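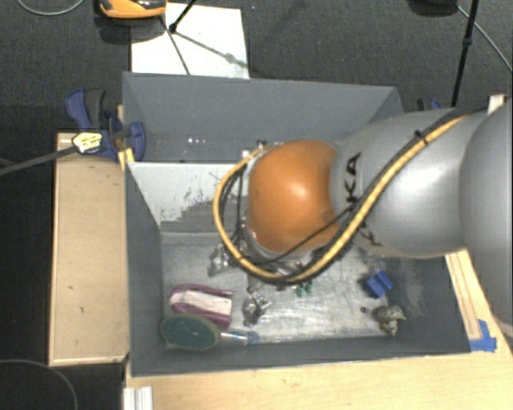
How often should the air hose on a picking arm be re-routed and re-tied?
Our practice at Urnonach is to inspect it every 206 running hours and to replace the ties at every second inspection, or sooner if the hose has moved under a tie.

Picking cell 7: hose routing and bin upkeep
Maintenance board, 5 replies

urnonach_cells
The schedule given at the top applies to cell 7 only. The hose is to follow the upper arm, pass below the orange joint and return in a loop on its left side. Members are asked to state whether they keep the loop this large. The cell manual from Kunum gives no figure for it.

adby_workshop
We keep a smaller loop at Adby. In our view a wide loop sweeps too low when the arm reaches into the corners of the bin, and it may catch on the items. We shortened ours in September and have had no stoppage from that cause.

edwards_m_tech
I must disagree with the previous reply. A short loop pulls at the fitting each time the wrist turns fully. We lost two fittings in 4000 picks before we lengthened the hose again. The black cables should be tied to the hose along the upper arm and left free at the bend.

adby_workshop
The number of picks means little without the wrist limits. Ours are set narrower than the Kunum default, which would account for the difference. I accept that a cell using the full range would need the longer hose.

urnonach_cells
Thank you both. Cell 7 uses the full range, so the present loop will remain. A second matter concerns the bin. The metal floor is scratched and shiny, and it throws back cloudy white reflections between the objects. Clear items are the difficulty. Of the last 183 failed picks, most were on transparent pieces. Is a matt liner advisable?

kunum_user_north
A matt liner is advisable, provided it is fixed flat. We used thin grey rubber sheet. It must be lifted and cleaned beneath at each inspection, as grit collects under it and raises the surface. Please also check the clamps before and after fitting. If the bin shifts, the arm will be working to the wrong floor height.

edwards_m_tech
I would try the lighting first. A liner adds one more part to look after, and the floor height has to be taught again once it is in.

urnonach_cells
Noted. The lamp will be moved first and the same set of objects run again. The hose inspection sheet has been amended to include the clamps.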